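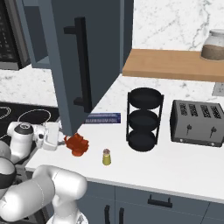
Can the backup account be the same one we use for day-to-day administration, asked a reader of the previous edition, and does the server have to be stopped while the copy is made? The answer to both questions is no. A separate account is required from release 17 onward, and a full backup may be taken while clients are connected, provided that the steps in Section 6.2 have been completed first.

6. Scheduled Backups and Restores

6.1 Before You Begin

The procedures in this section apply to Plosico Server, release 17 and later, installed on a single host. If your installation uses the Zamudio replication add-on, read Section 9 before continuing. Backups of a replica follow a different order of steps, and the commands below will be rejected on a host that is set to read-only.

You will need:

Administrator access to the server console
The Zurov command-line client, installed on the same host as the server
A storage location outside the server's data directory
Free space in the storage location equal to at least twice the size of the data directory

The storage location may be a second local disk or a mounted network share. Removable drives are accepted by the software but are not supported for scheduled jobs.

CAUTION: Do not place backup files inside the data directory. The server scans this directory when it starts and will refuse to open if it finds files it does not recognize.

6.2 Creating the Backup Account

1. Open the Zurov client and sign in with your administrator account.

2. At the prompt, enter: create account backup_agent

3. When asked for a password, enter one that is at least 22 characters long. Shorter passwords are accepted for ordinary accounts but not for accounts that hold the backup role.

4. Enter: grant role backup to backup_agent

5. Enter: show roles backup_agent

The client lists the roles held by the account. Confirm that only backup and connect appear. If the list includes admin, remove that role before you continue.

6. Sign out, then sign in again as backup_agent. The prompt changes to show the account name.

Note: The connect role is assigned to every new account and cannot be removed.

Note: If your organization manages accounts through a central directory, create backup_agent as a local account. Directory accounts cannot hold the backup role in this release.

6.3 Setting the Storage Location

1. Open the file plosico.conf in a text editor. On most systems it is found in the conf folder beneath the installation directory.

2. Find the section headed [backup]. If the section is not present, add it at the end of the file.

3. Add or edit the following lines, replacing the path with your own:

target = /mnt/backups/plosico
compress = yes
io_wait = 300

4. Save the file and close the editor.

5. In the Zurov client, signed in as administrator, enter: reload config backup

A full restart is not required. The server confirms the change by printing the new storage path. If it prints the old path, check that you edited the copy of plosico.conf that the server is reading; the command show config source gives its location.

The value of io_wait is the number of seconds the server will wait for the storage location to respond before it cancels the job. Sites that write to a network share may need a higher value. The setting has no effect on local disks.

CAUTION: The storage path must be writable by the operating system user that runs the server, which on most hosts is not the user who installed it. Permission errors do not appear until the first job is run.

6.4 Running the First Full Backup

The first backup should be started by hand and watched until it finishes. Choose a time when few clients are connected. Read requests are not affected, but changes to table structure are held in a queue until the backup is complete.

1. Sign in to the Zurov client as backup_agent.

2. Enter: backup full label first_copy

3. Wait for the progress display. It is updated after each table is copied, and a large table may leave the display unchanged for several minutes. Do not close the client during this time.

4. When the message "Backup closed" appears, enter: verify backup first_copy

5. Read the verification report. Each table is marked OK, SKIPPED or FAILED.

Temporary tables are always marked SKIPPED. No action is needed for them. If any other table is marked SKIPPED, it was locked by a client for longer than the permitted time, and the backup should be repeated.

If any table is marked FAILED, do not schedule further backups until the cause has been found. Enter show backup log first_copy and look for the error code beside the table name. Error codes are listed in Appendix C.

Note: Databases with more than 2,000 tables are verified in batches. A separate report is written for each batch, and all of them must be checked.

6.5 Scheduling Later Backups

Once a full backup has been verified, the remaining backups can be left to the scheduler. The recommended plan is one full backup each week and one partial backup on each of the other days. A partial backup contains only the changes made after the most recent full backup.

1. Sign in as administrator.

2. Enter: schedule backup full weekly Thursday 02:00

3. Enter: schedule backup partial daily 02:00 except Thursday

4. Enter: show schedule

Check that both jobs are listed as ACTIVE and that the account shown beside each is backup_agent.

5. Set the number of full backups to keep. To keep four, enter: retain full 4

When the limit is reached, the server deletes the oldest full backup together with the partial backups that depend on it. Files that have been copied elsewhere are not affected.

The scheduler uses the time zone of the host. Where clocks change during the year, a job set between 01:00 and 03:00 may be run twice or missed on the night of the change. Sites affected by this should select a start time outside those hours – 04:00 is suitable for most.

Note: Users of the Wallov monitoring panel can have job results sent to the panel. Open Alerts, select Backup Events, and choose Failed and Skipped. The Succeeded option is turned off when the panel is first installed and may be left off.

6.6 Testing a Restore

A restore test should be carried out after the first week of scheduled backups and again after every upgrade. Use a separate host. It must have the same release of Plosico Server as the host from which the backup was taken.

CAUTION: The restore command replaces all data on the host where it is run. Check the host name shown in the prompt before you press Enter. The command cannot be undone.

1. Copy the most recent full backup, and the most recent partial backup that follows it, to the test host.

2. On the test host, stop the server.

3. Enter: zurov restore full, followed by the path to the full backup.

4. Enter: zurov restore partial, followed by the path to the partial backup. The full backup must be restored first.

5. Start the server. The first start after a restore takes longer than usual while the indexes are rebuilt.

6. Sign in and enter: check all tables

7. Compare the row totals in the report with those in the verification report for the same backup. Small differences are expected in the session and audit tables, which are written to each time a client signs in. Totals for all other tables should match.

If the server does not start, open the file startup.log. The message "Label mismatch" means that the partial backup belongs to a different full backup. Repeat the procedure from step 1 with a matching pair.

When the test is complete, remove the restored data from the test host in line with your own data handling rules. Accounts and passwords are restored along with the tables, so the test host should not be left open to general users.

6.7 Changing the Backup Password

Scheduled jobs store a protected copy of the password for backup_agent. If the password is changed with the ordinary set password command, this copy is not updated and the next job will fail. Use the following command while signed in as administrator:

set password backup_agent update schedule

The change takes effect at once. A job that is already running is not interrupted.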